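Gripper notes from the bench

From the Clirnemura workshop newsletter, 2022-05-07

Quick one this issue, the arm is booked out again from tomorrow and I want this written down before I lose my notes. Short version: we've been swapping fingers. Same arm, same wrist camera, two kinds of fingertip, and a pile of stuff to pick up. The long version follows, in the order I scribbled it.

Background for new subscribers. Back in April we got the Telitz controller going with the small parallel gripper, and since then every second email has been "but can it do cloth". So, cloth. Also thread, also smooth hard things. Boxes and blocks are done to death and any gripper on the market will pick up a block.

The two sets:

Set A - narrow fingertips, flat faces, plain plastic. Came with the gripper.
Set B - chunky rounded tips, black, a bit of give in them. Nelli Väisänen drew these up and Edivaldo Araújo printed the carriers.

Same mounting holes on both so a swap is a five minute job. In theory. First swap took 30 minutes and most of that was looking for the hex key.

Camera first, because it caused the most swearing. Ours sits at the wrist, looking along the fingers, and that's great when the target is matte and a little way off. Get in close and it goes soft. Get in close to something smooth and pale and you get a big bright nothing, and exposure hunts up and down until you lock it. We locked it. Then everything dark went properly dark, so we unlocked it again. Ended up with a fixed setting halfway between and a desk lamp, pointed at the wall. 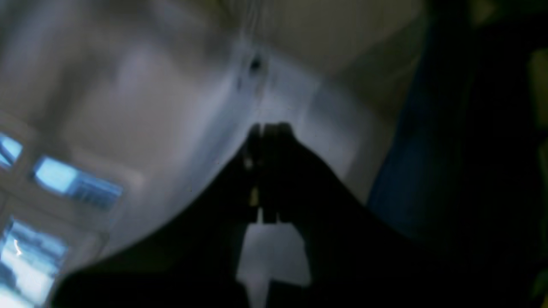
Motion blur is the other thing. At our normal travel speed you can't use the picture for anything while the arm is moving, you have to stop and let it settle. Waiting half a second before grabbing the image was enough for most jobs. Nelli wanted a shorter exposure and more light instead, and she's right, but more light means more glare and we've only got the one lamp. Parked for now.

What did help: slowing down only for the last bit of the approach. The Telitz lets you set a second speed that kicks in under a given height, it's buried in the motion menu under "final segment" and the manual gives it one line. We set the height to 10 cm and forgot about it. Cycle time went up a little. Nobody minds.

Some notes on the controller while I'm here. The force limit is per move and does NOT carry over to the next one. I assumed it did. Closed Set A at full force on a paper cup, cup was not happy. Put the limit in every single close command, or wrap it in a function like Edivaldo did. Ask him for the file, it's on the shared drive under his name, folder is called "grip_ok" with a few older copies next to it. Use the one without a number.

Also the homing routine wants the fingers open. If they're closed it throws an error that says "axis fault" and you'll go and check all your cables. I checked all my cables.

Right, cloth. Set B is clearly the one. With the flat tips you have to hit a fold square on, otherwise the faces just skid across the top and you've got a handful of air. The rounded tips press down into the fabric first, fabric bunches up between them, then you close and there's somthing there to hold. Approach straight down, press until the arm feels it, close slow, lift slow. Pressing lightly works better than we thought, too hard and the cloth goes flat and won't bunch.

Knits are easier than wovens. Sweatshirt fabric is very easy, it practically climbs in by itself. Dish towels fine. A starched napkin from Mäkelä (the lunch place, they won't miss it) was hopeless with both sets and I'd like to know if anyone has done better with one.

Biggest annoyance with garments is the lift. You pinch one spot and the rest of the thing hangs where it likes, over the wrist, across the lens, whatever. Once it's over the lens you're flying blind. Tilting the wrist before lifting keeps the view a bit cleaner, and so does picking near an edge. We haven't solved it.

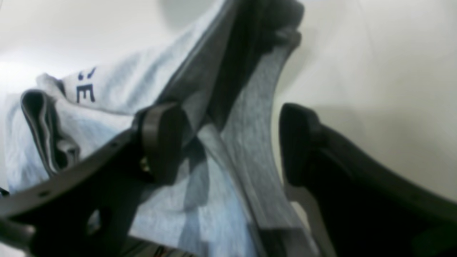 Can I use one set of tips for everything and skip the swapping?

You can if your jobs are mostly soft stuff - leave the rounded ones on and put up with being clumsy on small parts. For anything thinner than a shoelace you'll want the narrow ones back on, there's too much curve on the round tips and fine things slide around to the side. At our place the round set stays on by default and we swap for the fiddly jobs.

Next, wear. Set B picks up lint like mad. Wipe the tips between runs, a damp rag is fine, don't use the alcohol wipes from the first aid box (they make the surface go tacky, and then it wont let go of anything). Set A doesn't care what you wipe it with. Check the screws on both after a long session, one of ours had backed out a full turn.

And label your fingers left and right! They look the same. They are not the same. Put them on the wrong way round and the tips meet a hair off center, enough to twist whatever you're holding. A dab of paint on the back does it. Do the paint before you take them off.

Thread was Edivaldo's idea. He reckons if a gripper can hold a single thread, you can stop worrying about the rest, and I sort of agree. It's a good test in that it's cheap and brutal. If the faces aren't parallel the thread falls out or gets held at one corner only. If there's grit on a face, same. You find out in one go what would take you ages to measure.

Set A, then. Clean faces, close on the thread, lift, wait. Low force is fine, there's hardly anything to hold. Trouble is finding it in the camera, pale thread on a white surface is near enough invisible on our feed. Black thread on white is kinder but Edivaldo says that's cheating.

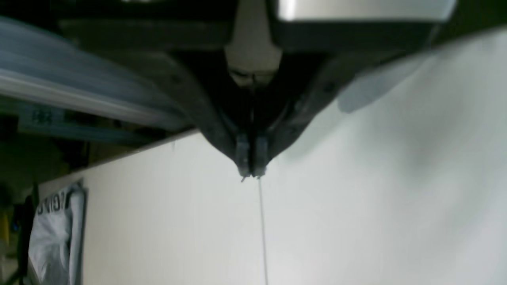

Worth knowing that the controller can't tell it's got hold of a thread. The position reading at full close is the same with or without, as far as our unit can resolve, so the "object detected" flag stays off and any script that waits for it will sit there forever. We skip the flag and look at the camera instead. Crude. If somebody has a trick for this with the Telitz I will print it in the next issue with your name in bold.

Same goes for thin plastic bags, by the way. Flag goes on and off depending on how many layers you happened to catch. Don't trust it.

Things I'd do differently, for whoever has the arm next:

- print spares of the Set B carriers before starting, they crack at the screw if you overtighten
- write down the camera settings. On paper. They reset when you power down
- tidy the bench edge first, the wrist cam sees all of it and any automatic background stuff gets confused
- one change at a time. We swapped tips and altered the close speed on the same run and had to throw that run out
- keep the napkin away from me

Mestivstead got in touch about borrowing Set B for their own arm. Different bolt pattern, so they'd need an adapter plate. Nelli has a sketch and is happy to share it, but it hasn't been printed or tested, so treat it as a starting point. They've offered to lend us a suction cup in return, which I'd love to put up against the round tips on shirts. My money's on the tips. Suction on knit fabric just pulls air straight through, at least it did with the vacuum cleaner hose, don't ask.

Still on the list: a softer pad for Set B (Nelli has some silicone sheet, wrong thickness but we'll try it), a second camera off to the side so we can see past the fabric, and a real light. The side camera is the one I'd push for. Bracket is half drawn. If you've got a small USB camera with manual focus lying in a drawer, bring it along and we'll bolt it on for an evening.

Booking sheet is by the door as usual. Please put the fingers back in the tin when you're finished, both pairs, and the hex key goes in there too from now on. Files and settings to Edivaldo, moans about the write-up to me.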